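Grillia Classroom Arm Kit: Equipment Page for Clubs and Student Teams

21 October 2020

By the Rekska schools desk

5 min read

If you run a robotics club, or you've been talked into starting one (it happens to the best of us), you will know the stage we built this kit for. The students have finished with the line followers and the little cars, they've got the hang of motors and simple code, and now they want something that reaches out and does things. The Grillia arm kit is our answer to that, and it has grown up over several school years alongside the clubs that use it, most of all the after-school group at Peltville, whose suggestions you'll find all over the current version.

What you get is a full arm with forearm, wrist and gripper, all in black, together with the controller, the cable set, a bench clamp and a printed build book. It arrives in 4 trays, packed in the order you need them, so a group can open the first tray at one meeting and leave the rest taped shut until they're ready. We used to send everything in one large box, and the poor club leaders spent their first evening sorting screws!

The arm weighs 479 grams at the gripper end, wrist included, and reaches 800 millimetres from the centre of the base to the fingertip. That is long enough to work across a normal classroom bench, or out over the edge of one, and still short enough to go back in the cupboard with the forearm folded. The build book has 387 numbered steps, which sounds like a great many until you see that plenty of them are a single screw. Most clubs split into pairs and take a section each, and we'd encourage that, as the wrist in particular goes together much more happily with a second pair of hands.

About the wrist, then, as it's the part people write to us about. The cables run along the outside, wrapped round the housing, and we've kept it that way on purpose through three versions. A tidy internal run looks lovely on a shelf, but students need to be able to follow a wire with a finger from one end to the other, find the one that has worked loose, and put it right before the bell goes. Leave a bit of slack on the first build and tidy it later with the straps provided.
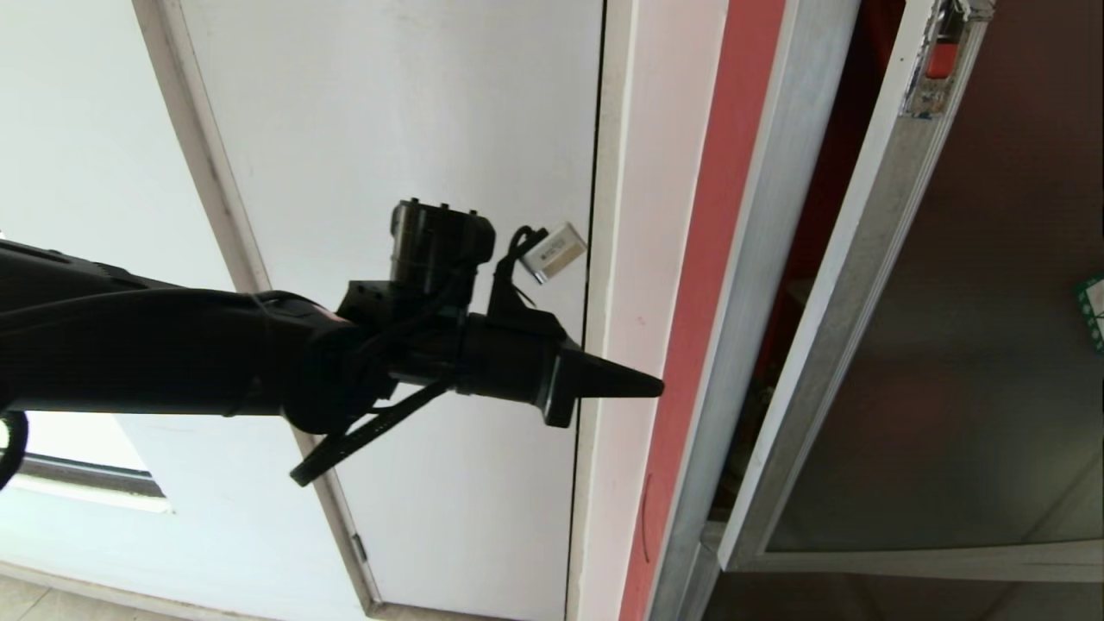 The arm reaching across in front of a white door, gripper finger pointing right.

The gripper comes with a pointed finger as standard. It suits poking, hooking and nudging jobs, and it's the one called for in the Haddad Challenge, the friendly competition that so many of our clubs build towards each February. For anyone new to it, teams are given a set of ordinary indoor tasks (a light switch, a drawer, a cupboard door, a cup to be moved from one shelf to the next) and have a practice period followed by a judged run. There are marks for the run itself and marks for the notebook, and the notebook marks have rescued many a team whose arm went off in the wrong direction on the day.

We're very fond of door and cupboard tasks as a way of learning, and they make up the middle part of the lesson pack. They need hardly any preparation, every school has doors, and they teach a surprising amount about approach angles and gentle speeds. Start with touching a fixed point on a flat surface. Move on to following a vertical edge from top to bottom, slowly, with the finger held just clear of it. After that the students can try pushing a light cupboard door closed, and by then they'll have plenty of ideas of their own. Please do keep away from glass until the group is confident, and put the soft tip on the finger when you get there.

The lesson pack runs to ten sessions and is written for learners of eleven and up, with an extra sheet for sixth-form projects. Each session is planned for an hour, including the packing away, and we've tried to be realistic about how long packing away takes. The code can be done in blocks or in Python, and a group can swap from one to the other halfway through without losing its saved positions.

In the box
Forearm, wrist and gripper parts
Pointed finger, flat finger and soft tip
Controller with power supply
Cable set and straps
Bench clamp
Build book and lesson pack

You will need a computer with a USB port, a sturdy bench and a small cross-head screwdriver. A second screwdriver saves a good deal of squabbling. Safety glasses aren't included, as most schools have their own.

Spare fingers, straps and cable sets are sold separately and kept in stock all through the school year. If a wrist motor gives up in its first year, send it back to us and we'll post a replacement, and there's no need to take the whole arm apart to do so; the build book has a page on removing just that part. Clubs can also borrow a ready-built arm for half a term before deciding, which is how Peltville began, and we're always glad to talk it through with a teacher who isn't sure whether their group is ready. Orders for the February competition season should reach us before the Christmas holidays.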